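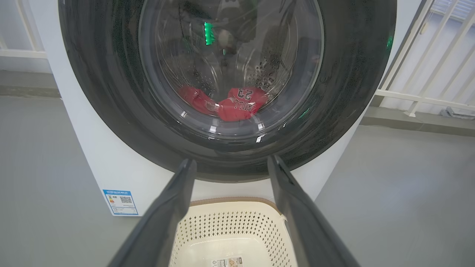 Edmund Kurek wrote to me after my last column that lending libraries are finished, that he hasn't set foot in one for years, and that anyone who wants a novel can have it on a phone before the kettle boils. He's right about the kettle. I still think he's missing out on one of the great pleasures going!

Our branch in Dobre is one room over the post office, with 47 steps' worth of puffing if you take the back way like I do. I went up in December wanting a book about canals and came home with 2 thrillers, a history of salt and a battered poetry collection that I've now renewed so often I ought to be ashamed. No search box would have handed me the salt book. It was on the returns cart because some other reader had just finished with it, and I love that - a stranger's taste, left out where I could trip over it.

The Faken branch lent over 399 books last month, and it only opens in the afternoons. People want this. They want the large print westerns and the picture books with chewed corners, and they want to sit by the radiator and read half a chapter before deciding.

So go, Edmund. Take the bus, get a card, borrow something you'd never pay for. And if you like poetry, I'll bring mine back soon.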